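Mars 2022
Par l'auteur du carnet

Ce site utilise des cookies pour mesurer son audience. En continuant, vous acceptez leur dépôt. Accepter / Paramétrer

Rentrée hier soir tard de Domholm, pas écrit, trop crevée. Je rattrape. Deuxième journée des régionaux de judo, on est troisièmes au classement des clubs, derrière Grilelthorpe (évidemment) et Domholm qui jouait à la maison.
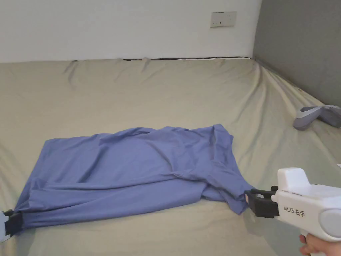
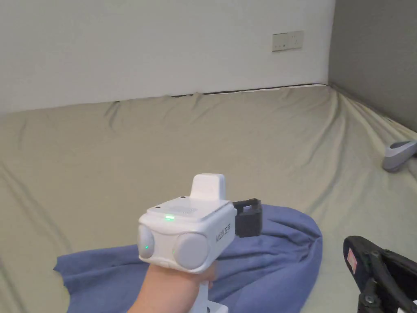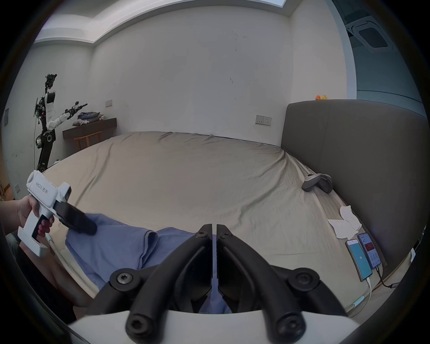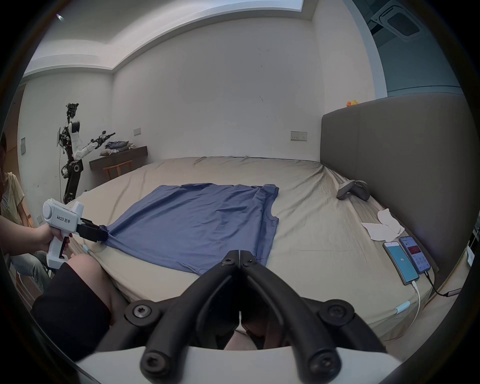 Bon, dans l'ordre. Lever à 5 heures et demie, minibus pas chaud, odeur de banane. Pesée avancée d'une demi-heure, prévenus la veille par un message que la moitié du groupe n'avait pas lu. Notre moins de 57 passe à 30 grammes près. Trente grammes ! Elle a enlevé son élastique à cheveux avant de remonter sur la balance, je ne sais pas si ça a compté mais elle est passée.

Ma poule : cinq filles, deux que je connaissais. Premier combat contre une de Grilelthorpe, gauchère, saisie haute dans le dos, exactement ce que je déteste. J'ai pris un shido pour passivité au bout d'une minute, mérité. Puis elle a voulu attaquer de trop loin, contre, waza-ari. J'ai tenu. Pas joli. Les bras déjà morts à 10 heures du matin.

Deuxième combat, rien à dire, immobilisation, vingt secondes, merci.

Troisième : perdu. Golden score, 9 minutes en tout avec le temps réglementaire, je ne sentais plus mes doigts. Elle m'a eue sur un balayage tout bête, je l'ai vu venir et mon pied n'a pas bougé. J'y ai repensé toute la route. Le coach dit que je regarde le tapis quand je fatigue. Il a raison, ça m'énerve.

Repêchage gagné, donc bronze. Le premier depuis octobre et le genou. Pas pleuré. Un peu pleuré, dans le couloir des vestiaires, à côté du distributeur en panne.

Côté équipe : 8 médailles sur les deux jours, dont deux en or chez les cadets. Les petits sont montés sur le podium en claquettes, l'arbitre les a fait redescendre se chausser. En masculin moins de 81, demi-finale volée, je maintiens, le ippon d'en face n'en était pas un, il tombe sur le coté. Toute la tribune a sifflé. Ça ne change rien au papier affiché.

La salle Sowa était pleine à craquer l'après-midi, 617 entrées annoncées au micro, et une seule buvette ouverte. J'ai fait la queue pour un café tiède et j'ai failli rater l'appel des finales par équipes. Les tapis étaient bien, plus durs que les nôtres. Par contre le chrono du tapis 2 s'est figé deux fois, on a refait un bout de combat au jugé.

Retour : autoroute, pluie, tout le monde dormait sauf le chauffeur et moi. Doigt strappé, l'annulaire droit, encore. Genou ok, un peu gonflé ce matin, glace et surélevé. Pas de randori avant vendredi, footing léger demain si ça dégonfle.

A faire : recoudre la manche du judogi blanc, payer la licence pour le stage d'Orkar (places limitées, le mail dit avant la fin du mois), travailler la sortie de saisie à gauche. Redemander la vidéo du troisième combat aussi. Je n'ai pas très envie de la voir mais bon.

Mangé des pâtes. Encore des pâtes. Je vais me coucher, j'écris n'improte quoi.

Recevez les nouveaux billets par courriel. Désinscription possible à tout moment.

3 commentaires

tatami_du_soir
Bravo pour le bronze !! J'étais en tribune, le 81 c'était scandaleux, on est bien d'accord.

ceinture marron
Pas d'accord, moi j'étais pile en face et il tombe bien à plat. Par contre le chrono du tapis 2, une honte pour un régional.

mamandejudoka
Mon fils est un des deux en claquettes... Il s'en remet. Soigne ce doigt, et on se voit au stage j'espère.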